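Visit to the Stisbridge open day, October 24, 2022

I went to the Toler building at Stisbridge with two questions from our newsletter readers. The first was whether a machine can yet tidy up a workshop at the end of a shift. The second was whether one can do the same in a kitchen. I had a morning and most of an afternoon to find out, and I came home with a firmer answer to the first than to the second.

The doors opened at half past nine. Registration was on paper, and the badge printer had given up before I got there, so we wrote our own. Parking is behind the bus depot and costs four pounds for the day. The desk told me 116 people had signed up.

Gorazd Stojanovska gave the opening talk in the long room on the ground floor. He runs the chores group at Toler and has done so for six years. His talk was mostly about money. A floor-scrubbing machine pays for itself in a large warehouse because the floor is flat, the route is the same every night and there is no one about. Take the same machine into a joinery shop with trailing leads and offcuts and someone has to clear the floor first, and by then most of the job has been done by hand.

He then showed results from the group's trials in January. They had set their two-armed machine 692 small jobs, such as wiping a worktop, putting a lid on a tub and folding a tea towel. Wiping went well. Lids went well if the tub didn't slide. Towels were poor, and he said so. Sweeping up a breakage with a dustpan and brush was the worst of the lot, and he spent the next twenty minutes on why.

I had not thought of it as a hard job. You hold the pan flat with one hand and bring the brush towards it with the other. But the two hands have to agree all the time. If the pan lifts a little, the small bits go under it. If the brush comes in too fast, the big bits jump over. Their machine can do either half of this well enough by itself. Together it tends to push the pan away across the floor, or press so hard that the bristles splay and flick the crumbs back behind it. 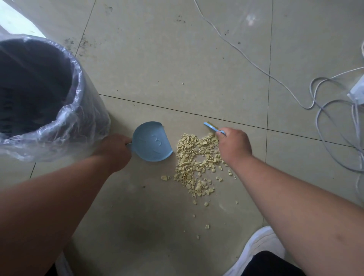 The last of the dust is another matter again. A person changes stroke without thinking, long ones for the large pieces and then short quick ones, moves the pan back an inch, and goes again. Nataša Grgić, who works on the hand control, told me they had tried writing this down as rules and had given up. They now teach from recordings of people doing the job, and have 1,728 of them so far. She would like ten times that number.

After the break we went through to the demonstration area. The machine cleared a table of plastic cups, slowly, and dropped one. It wiped the table and missed a strip along the near side. A boy near the front asked if it could do his bedroom and was told not for a while. I timed the table at just over eleven minutes. I could have done it in one.

Lunch was soup and rolls. I sat with Hrvoje Dervishi, who manages the packing hall at Mladenović and had come to see if there was anything he could buy. He already has two floor machines and is pleased with them. His people still sweep round the benches by hand at the end of each shift. He has no plans to change that — the quotes he has had would pay a cleaner for several years.

The afternoon was given over to stands. Faketmont had a bin-emptying arm which lifts a standard bin, tips it and puts it back. It worked every time I watched. It can't fit a new liner, though, and the man on the stand said customers always ask about that first. A loose bag has no fixed shape to take hold of. For the moment a person has to put the bag in and fold it over the rim.

I asked Stojanovska before I left when he thought a machine would sweep up a broken plate in an ordinary kitchen. He wouldn't give a year. He did say that he expects it in workshops first, where the floor can be kept clear and a slow machine can work overnight.

The next open day is planned for the spring. Entry is free but you need to book, and the upstairs rooms can only be reached by the stairs while the lift is being repaired.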